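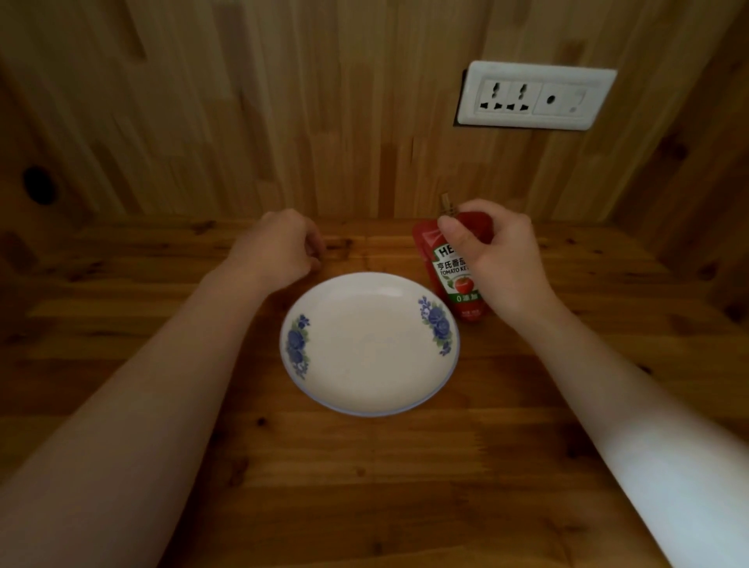 3. Materials and methods

3.1 Scope

The trials measured how much tomato ketchup stays behind in a flexible squeeze pouch once a household user would regard it as finished. Residue of this kind is a small loss for each pack, but it matters in two ways. It is food that has been grown, cooked, packed and moved without being eaten, and it fouls the film stream at the sorting plant. Earlier work on bottles has dealt with the first of these more fully than the second, and pouches have had little attention on either count.

Figure 1 shows the class of pack under study, a red squeeze pouch of tomato ketchup, next to a round white plate on a wooden tabletop. All servings in the home part of the trial were made onto a plate. Servings made straight onto hot food were left out, as steam entering the spout changes the mass of the pouch by an amount that cannot be separated from the product dispensed.

3.2 Pouches and fill

A total of 114 pouches entered the study. They were bought as empty stock from one converter and filled at the Hartley pilot kitchen with ketchup from a single cook, so that differences in thickness between batches would not enter the results. Half of the pouches had a plain polyethylene inner layer. The other half had the Kimonex inner layer, a slip-modified film of the same stated gauge. The two types had the same outer print, spout and cap, and could be told apart only by a code on the base fold.

Each pouch was weighed empty with its cap on, filled, purged of headspace by light pressing between two boards, capped and weighed again. Pouches that leaked at the spout weld during pressing were thrown out before numbering and do not form part of the total given above. The filled pouches were held upright in cartons until needed. Cartons were turned end for end at the middle of the holding period to limit settling of solids toward the base fold.

3.3 Flow behaviour of the product

Ketchup is a yield stress fluid. It holds its shape until the stress on it passes a threshold, then thins as the rate of shear rises. In a pouch this leads to two kinds of residue, which we treat separately. Film residue is the layer left on the inner wall after the bulk has moved toward the spout. Trapped residue is the product caught in the base fold, the shoulder corners and the ring behind the spout, where the local stress from squeezing never reaches the threshold.

The yield stress of the fill was measured with a vane tool in a beaker, using the slow ramp set out in the Skotivberg procedure. A vane was preferred to a cone and plate for this product, whose larger pulp particles can bridge a narrow gap and give false high readings. Samples were rested before each run, and the first run on each beaker was the only one used. Repeat runs on a sheared sample gave lower values, as expected, and were kept only as a check on the instrument.

Separated serum was noted wherever it appeared at the spout before the first serving. Serum acts as a lubricant on the inner wall and can make a pouch seem to empty well early in its life — the effect does not last once the free liquid has been dispensed.

3.4 Storage conditions

Pouches were assigned to refrigerated or ambient storage by drawing codes from a sealed list. Refrigerated pouches were kept at 4 °C. Ambient pouches were kept in a closed cupboard with a logger on the middle shelf. In each case half of the pouches stood on their caps and half lay flat. Crossing the two temperatures with the two positions gave 4 storage conditions, and both inner layers were present in all of them.

Position was included because the label advice on pouches differs between makers, and some give none. A pouch standing on its cap drains toward the spout between servings. A pouch lying flat develops a level layer along its lower face, and the user must move this layer toward the spout with each use.

3.5 Serving protocol

Laboratory servings were dispensed onto a tared plate at a fixed spout height of 100 mm. The operator pressed the pouch between thumb and fingers from the base upward, stopped when the target mass was reached, replaced the cap and returned the pouch to its store. Rolling, folding and use of a table edge to strip the pouch were not allowed at this stage.

A pouch was classed as finished when three presses in a row each gave less than the minimum serving. This rule was taken from the diary returns of a pilot group in Bilodcombe, where most users stopped after a short run of poor presses and few went on to fold the pack. We accept that the rule is blunt. Users who are patient with an almost empty pouch will leave less behind than our figures suggest, and users who open a new pouch at the first spurt of air will leave more.

After a pouch was classed as finished it was weighed, rolled tightly from the base fold, pressed once more and weighed again. The difference is reported as recoverable residue. The pouch was then cut along three sides, opened flat and scraped with a silicone blade. Product from the corners and spout ring was collected apart from product on the flat panels, which allowed trapped and film residue to be reported on their own. Finally the opened pouch was rinsed, dried to constant mass and checked against its empty mass. Any pouch for which the sum of the fractions did not close within the stated balance error was marked and reviewed.

3.6 Home trial

Households in Bilodcombe received pouches drawn from the same fill. They were asked to store and use them as they would a bought product and to return each one, capped, when they considered it finished. No advice was given on storage position, and the participants were not told that residue was the quantity of interest until the returns were complete. A short card asked where the pouch had been kept, which way up, and whether it had been rolled or folded at the end.

Returned pouches went through the same weighing and opening steps as the laboratory set. Pouches that had been rinsed before return were excluded from the mass results but kept in the count of user habits. The last return was logged on 22 June 2019, after which the codes for inner layer and storage group were opened.

3.7 Treatment of data

Residue is expressed as a share of filled mass. Recoverable, film and trapped fractions were each fitted with a linear model having inner layer, temperature and position as fixed terms, together with the interaction of inner layer and temperature. This interaction was planned from the outset: a slip-modified surface may lose part of its benefit in the cold, when the ketchup is stiffer and the film itself is less compliant. Carton was included as a random term. Residuals were inspected by plot, and the trapped fraction was log transformed before fitting to deal with its long upper tail.

The home returns were analysed apart from the laboratory set. Storage position in the home was self-reported and often mixed, with several cards recording a pouch that stood in the fridge door for part of its life and lay on a shelf for the rest. These were placed in a separate group and were not forced into either position.

3.8 Limits of the method

The protocol follows one product in one pouch shape. Thinner sauces would be expected to leave less film residue, and pouches with a gusseted base would be expected to trap more. Scraping recovers most of the film layer but leaves a stain on the inner wall whose mass is below the resolution of the balance. The effect of spout bore was not tested. A narrow bore raises the pressure needed at the end of the pouch's life and could bring the user to the stopping point sooner, so the results in Section 4 should be read as applying to the supplied spout only.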